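Ratanaporn Furnished Apartments
Staff Pages / Gallery

The practice room: how we teach a robot arm to tidy
By Decha Ruangrit, room preparation, Lidthorpe
July 10, 2025

In May our company started a trial at the Lidthorpe house. We have 164 apartments there, and between two guests every apartment must be cleaned, checked and put back in order. The trial is only for the last part, putting back in order. This means cups to the kitchen, things left by guests into the lost property bag, drawers opened and looked into, drawers closed again. A robot arm should learn this work first in a simulated room on the computer, and later, if the managers agree, in one real apartment which will be kept free for it.

Several colleagues at Ustcombe asked me what we do all day in the small office next to the linen store, so I promised to put something in the gallery. I have worked in room preparation for many years and I am not a technical person. I will write what changed for us, and the people from Clurkgate, who made the software, can correct me if I say it wrongly.

The first change is the time of day. Before the trial I began on the top floor at eight and was on my feet until lunch. Now, on the mornings when it is my turn, I sit at the screen until ten and go up after that. My knees are glad. My eyes are less glad, and we have asked for a better lamp in the office and for a chair whose back does not move by itself. The chair has come. The lamp is ordered.

The second change is the way we speak about our work. When a new colleague came, I used to say "make the table nice" and she would watch me and understand. The software needs every part of this. Which side should the cup be taken from? What is allowed to stay on the table? If a telephone lies there, is it lost, or has the guest only gone downstairs for breakfast? In our first week we wrote four pages about bedside tables and we did not agree on all of them. The morning team leaves an open book open. The afternoon team closes it and puts it straight. Both teams were sure that theirs was the rule of the house, and when we looked in the old handbook there was no rule.

I think this was good for us, even if the arm never comes to the second floor. The pages are now printed and hang in the linen room, and new colleagues read them on their first day. They ask questions which I cannot always answer.

The third change is about worry, and I want to write it openly. When the trial was announced, people in my team asked if there would be fewer hours. The company wrote that no contract will be shortened while the trial runs and that there will be a meeting before any decision is made. I believe this letter, but I also kept a copy of it. The hours at the screen are paid the same as the hours upstairs, and this was not so in the first plan. We asked for it and we received it. Colleagues in Ustcombe should ask for the same before they begin, and they should ask in writing.

So far, 504 practice runs are in our notebook. For each run we write a short remark, for example "comes too fast over the cup" or "stops for a long time, reason not known." Clurkgate reads the remarks and sends us a new version. Some of my remarks came back with questions, because "not careful" is not enough for a programmer. Now I write what I would say to a person who stands beside me: slower here, come from the other side, do not touch the phone.

The pictures come from the simulated room and show the work on the wooden cabinet.
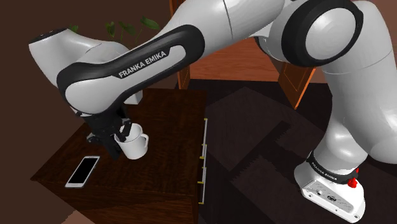
Arm, mug and telephone. The gripper is at the cup. 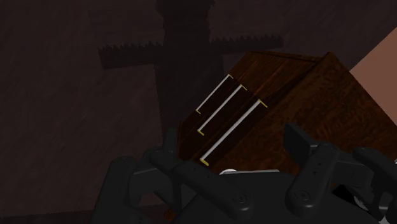 Drawers gave us the longest discussion of all. Upstairs we open each drawer with two fingers and look inside, and a person does this so quickly that she does not remember how she did it. At the screen we had to decide how far a drawer should come out, and if it must be closed before the next one is opened. We said yes, always, since guests have hurt their shins on the bottom ones. Then came the question of handles. In the second picture the cabinet has long pale bars with yellow ends, and I would be happy with such handles in every apartment, because a bar gives a hand a lot of room. But most of our bedside tables have a small round knob, and in the older apartments the knob turns when you pull it. I told this to Clurkgate on the phone. They were quiet for a moment and then asked me to send some knobs by post. I sent them in a sock.

We still have to write the pages for the desk and for the bathroom shelf. The bathroom shelf will be difficult, with all the small bottles, and the teams already disagree about which direction the labels should look. If you have an opinion, please write it on the list in the linen room and put your name next to it, so that we can come and ask.

Colleagues from both houses may visit the office while we are at the screen. Please come before ten, knock, and do not put coffee on the table with the keyboard. A visit counts as working time if your team leader has signed for it. The forms are in the tray beside the key cabinet in Lidthorpe, and for Ustcombe I will send a packet with the next linen van.

Remarks and corrections to Decha Ruangrit, Lidthorpe, internal line 200.

Back to Gallery
Next: New uniforms, front desk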